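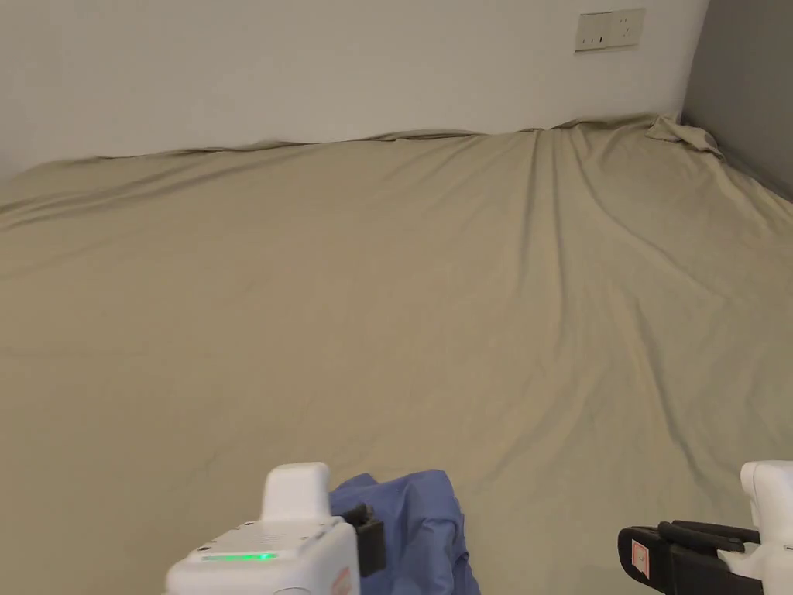

Khaki bedding against a plain off-white wall.

The ferry drama you should be watching

By the end of the first episode of Flumell I had made two cups of tea and forgotten to drink either of them. It's a series about a ferry office. It has timetables in it, a long argument over a broken ticket machine, and one of the most gripping scenes I've watched all year, in which a woman reads out a list of cancelled sailings.

The story takes place on Visunetti, an island with a population of 398, in the last August before the ferry company closes the route. All eight episodes cover that one month. People pack, or refuse to pack. Two brothers fall out over a van. The harbour master writes a letter to every passenger who ever complained (there are 1,356 of them, and yes, we hear quite a few!) and those letters become the thread that holds it all together.

Usmani, the small production company behind it, made its name with quiet documentaries, and you can tell. The camera waits. Conversations start before we get there and carry on after we've gone. I loved that, though I'll admit the second episode takes its time even by these standards, and there's a subplot with a lost dog that I could have done without. 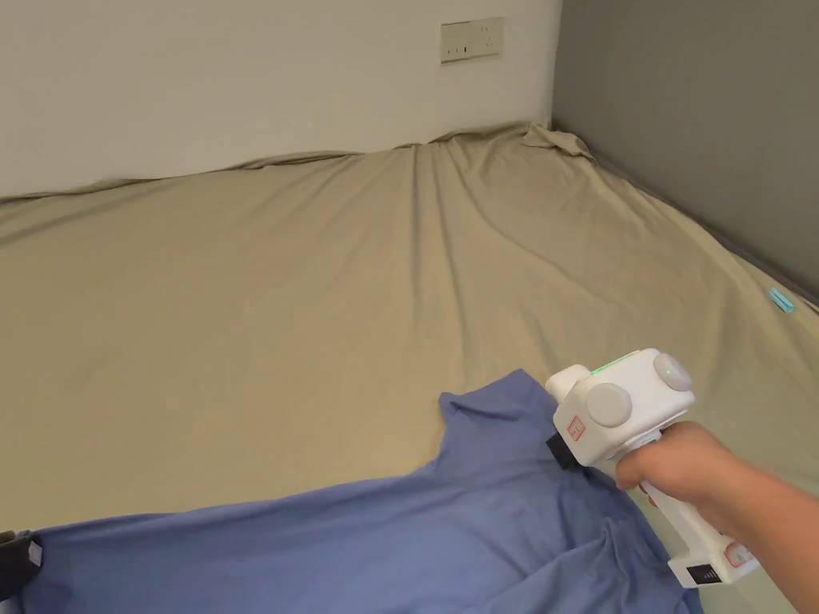

One reader wrote in to tell me she'd given up halfway through episode two, gone back a week later on a rainy night and finished the lot by Sunday lunch, or at any rate before the roast was out. She says the trick is to stop waiting for a villain to turn up. I think she's right. The ferry company hardly appears, and the closest thing to a baddie is a man with a clipboard who gets seasick.

The sound deserves a paragraph to itself. There's almost no music until the fourth episode, just gulls, engines and a radio that never quite holds its station. When a proper song does arrive, at the harbour dance, it's such a lift that I wound it back and watched the whole thing again.

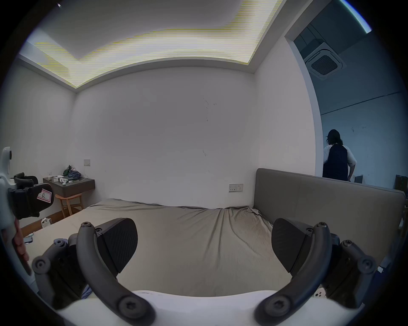

Do you need to have seen Usmani's earlier work first? It stands completely on its own, so start with episode one and go from there.

The cast is a mix of stage actors and people who'd never been on a set before, and the joins don't show. Listen out for the older couple in the café, who bicker over the same crossword for most of the series and get the final laugh of episode seven.

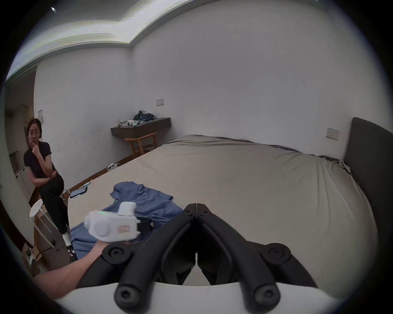
Where to watch

Flumell arrives on Cilon in October 2025, with every episode available at once. Subtitles are on by default for the island dialect, and I'd leave them on, as some of the best jokes go by at a mumble.

Comments (3)

tidewatcher: Lost dog subplot is the BEST bit, how dare you

mrs_p_in_the_north: Will it be out on disc? We don't have Cilon and I'm not signing up for another one.

oldprojector: Saw the first two at a festival. The ticket machine argument got a round of applause.

More in Television

Five short dramas for a long train journey
Why we still love a bad weather forecast on screen
Cilon's autumn line-up, ranked by our readers
In praise of the opening titles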